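Treken Club Guide, Part 3: Your First Bowl Run

1. Load the Kellureck room and hit Reset. Your robot is in there, ready to go!
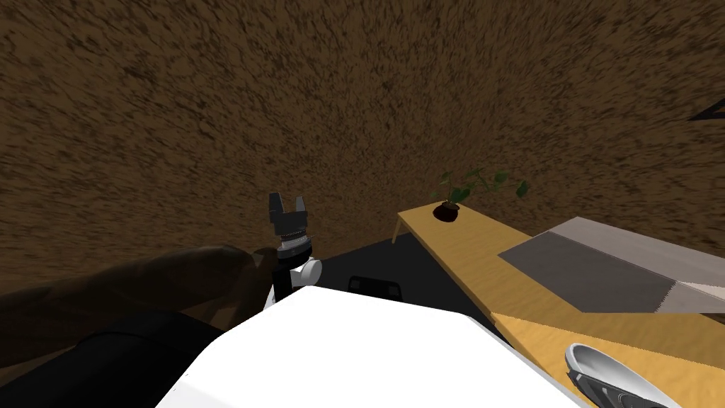
Fig. 1. Head view, one gripper raised and open.

2. Switch to the wrist view.
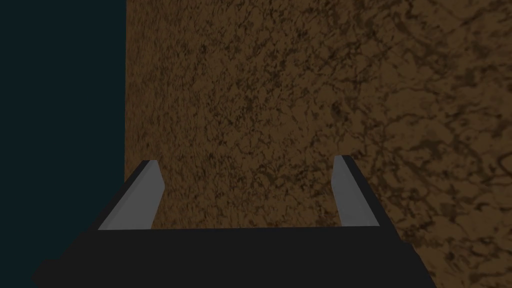
Lemlem Birhane wrote our open-hand check, and we love it. Both gray fingers should stand well apart with nothing between them, so compare yours before you drive.

3. Bring the hand in toward the bowl at speed 43.

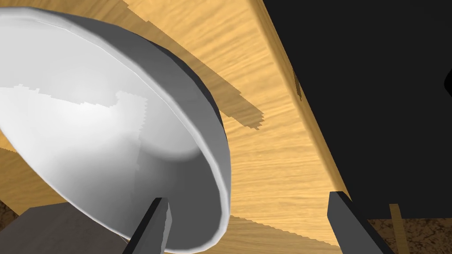 Caution: go slower near the rim. Fast moves cost points.

4. Close on the rim, then press Save.
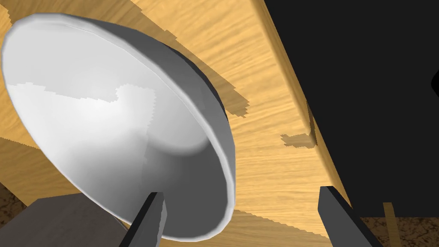 Note: runs stop at 900 steps. Post your best one by Sunday!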